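Section 4. Comparing two gripper finger sets on a two-arm station

This section explains how to compare two sets of fingers when both arms are already mounted and the controller is running. If you have not finished the homing procedure in Section 3, please do it first. The names "left arm" and "right arm" always mean left and right as seen from the head camera.

4.1 What you need

Two arms with the Narkomberg gripper housings installed.
One set of standard fingers and one set of Lemaire soft-tip fingers.
A sheet of brown packing paper.
A light table that both arms can reach.
The Stunlow controller, with the log function switched on.

Any household table is good enough for this test. A table with a raised pattern is even useful, as the finger tips can catch on the ridges and you will find height errors early. Check that all feet of the table stand firmly on the floor. On a polished stone floor, a light table can slide when a finger pushes on it.

4.2 Preparing the arms

1. Press Hold on the controller and wait until both status lines show HOLD.

2. Fit the same finger set on both arms. Do not mix sets between left and right in the first run. The two arms do not have exactly the same friction in the joints, and a mixed run will not tell you which part made the difference.

3. Tighten the finger screws by hand, then one quarter turn with the key.

4. Lead the cables behind the gripper housing in a wide loop. The loop must be long enough for a full wrist rotation in both directions.

CAUTION: A cable loop that is too short will pull the housing to one side when the wrist turns. A loop that is too long can hang on furniture near the table. Move the wrist slowly through its range one time and watch the cable before you continue.

5. Open both grippers to 100 percent from the Fingers page.

6. Crumple the paper into a loose ball and put it on the left half of the table, inside the reach of the left arm. Do not press it hard. A hard ball is much easier to grasp and the two finger sets will give almost the same result.

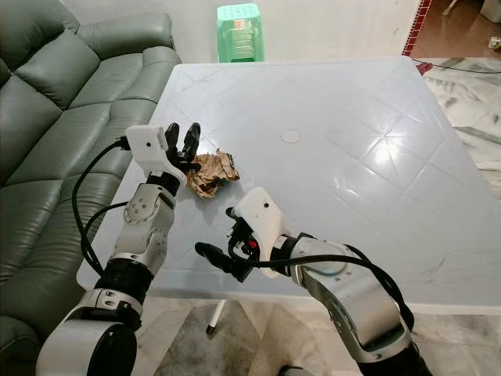

7. Set the closing force to 30 in the Force field. The same value must be used for both finger sets.

8. Set the closing time to 300 ms. With a shorter time, the paper may jump away before both fingers have contact.

NOTE: The Force field has no unit. It is an internal value of the controller and you cannot compare it with the value from another controller model.

4.3 Running the comparison

1. Select Compare, then Single object, then Left first.

2. Bring the left gripper to the paper with the fingers open. The tips should come down beside the paper and not on top of it. If the paper is pushed flat, form it again and repeat the step.

3. Keep the right gripper open and pointing to the middle of the table. It must wait at a safe distance until the left arm has finished.

4. Press Close. Lift the arm slowly and hold for a few seconds.

5. Press Release, put the paper back, and repeat until the counter shows 16.

6. Move the paper to the right half of the table, select Right first, and do the same with the other arm.

7. Change the fingers on both arms and start again from step 1. Use the same piece of paper for both finger sets.

If the log stops with code 491, the controller has lost the finger position. Open the gripper fully, press Reset, and repeat the last attempt only. You do not have to begin the complete run again.

4.4 Reading the result

The log gives one line for each attempt. Look first at the column Slip, and after that at the column Width. A low slip with a very small width often means that the fingers have crushed the paper, so please do not count it as a better grasp. In our tests at Sastwood in May, the soft tips had less slip, but they needed more careful approach height. The standard fingers could go under the edge of the paper more easily.

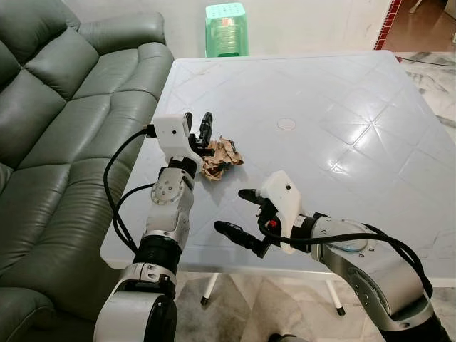

A user of the first edition wrote to us that the order of the runs had changed her result: the paper became softer with every grasp, and the second finger set always looked better. She now makes a fresh ball from a new sheet for each set and runs every set two times, in opposite order. We find this is a good method when you have enough paper. In this case, write the sheet number in the Remark field and ignore the last sentence of step 7 in 4.3.

For changing the approach height, continue with Section 5.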